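I have been grinning at a log file all weekend, which is a sure sign that something broke in an interesting way.

If you're new here: Norier is my robot arm project, and the goal this year is teaching it to service old desktop computers. Pull a memory module, put one back, unplug a cable without tearing anything. I buy retired office machines from a recycler over in Plornodcombe, and they make wonderful practice material (cheap, sturdy, and every one of them has been opened by somebody before me). The arm rides on a rail over my bench, with a gripper and a little camera at the wrist.

The job last week was memory seating. Norier lines a module up over its slot, lowers it, pushes until both ends are home, lets go and backs away. I'd set a ceiling of 30 newtons on the downward push while I was tuning, with a hard stop at 50. Those two numbers are the whole story, more or less.

## The push that kept going

On the bad run, the arm pressed straight past 30 and didn't let up. It sailed on to 50, the hard stop caught it, and the whole thing froze with a clunk from the brakes that I felt in my teeth. I had my hand on the red button by then, but the arm beat me to it.

My first thought was the board. These Dell boards are held down by screws with air underneath between them, so a push in the wrong spot bends the board like a diving board. You won't always see the damage, either. A cracked solder joint can hide for months.

My second thought was the wiring. Look at how much of it crosses the inside of one of these cases: the yellow cable looping across the chassis floor, the power bundle heading toward the drives, the red SATA cable curling around the cage. The gripper has to come down over the memory slots with all of that close by, and I was sure it had caught on something.

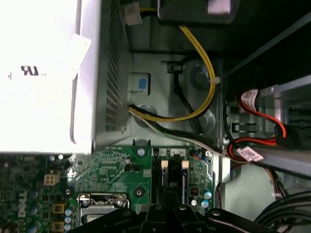
## Chasing the wrong thing

So I lost an evening to cables! I tied things back, I moved the approach path over, I slowed the descent to a crawl. I ran the motion with the gripper empty, again and again, and it was lovely every time. No snag, no extra force, nothing.

That should have told me something sooner. An empty gripper meets no resistance, so of course it never reached the part of the program that was broken.

What finally cracked it was the force log. The recording had 3,826 samples in it, and when I plotted them the shape was gorgeous: a gentle climb as the module met the slot, then a perfectly flat line. Dead flat. Real force readings never look like that, because there's always a bit of jitter from the motors. The sensor had stopped sending new values, and my code kept reading the last good one, which happened to be well under 30. As far as Norier knew, it was barely touching anything, so it leaned in harder.

The hard stop runs in the arm's own controller and works from motor current. It doesn't listen to my wrist sensor at all. I set that up a year ago after reading a long thread on the Mahmoudi forum, grumbling about the extra wiring the whole time, and I take back every word.

## Why the sensor went quiet

The sensor cable runs through the wrist, past the linkages, and I'd left it too short. With the gripper pointed down and rotated to match the angle of the slots, it pulled tight and the connector backed out by a hair. Straighten the wrist and it made contact again. That's why my bench checks all passed. I was checking it in the one pose where it worked!

It's a tight little neighborhood down there, too. The fingers work right at the slots, and the processor sits just on the other side of the seated module. 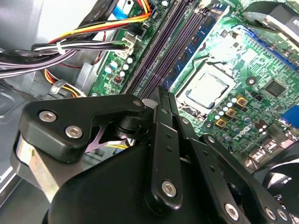

## What I changed

- **Stale readings now stop the arm.** Every force sample carries a timestamp, and if the newest one is too old, motion ends. I also flag any run of identical values.
- **Longer sensor cable**, with a proper loop at the wrist and a clamp on the connector.
- **Lower hard stop.** I haven't settled on the number. 50 was a guess from when I was testing on scrap.
- **Pose check before contact.** Norier rotates to the working angle above the case and proves the sensor is alive there, by tapping a soft foam block I keep beside the machine.
- **Hands out of the case.** I had a habit of reaching in to nudge cables between runs with the arm still powered. I don't do that anymore.

I pulled the plug out of the sensor on purpose 2 times after the fix, mid-motion, and both times the arm stopped right away. I cheered. The neighbors must wonder.

The board is still a question mark. I went over it with a magnifier and found nothing, but I want to leave a memory test running for a good long while before I trust it. Next up is the Drirkavberg build, which has a shorter wrist and a completely different cable route, so I get to find a whole new set of mistakes. If you've got a favorite way of catching a frozen sensor, send it over — I'm collecting them.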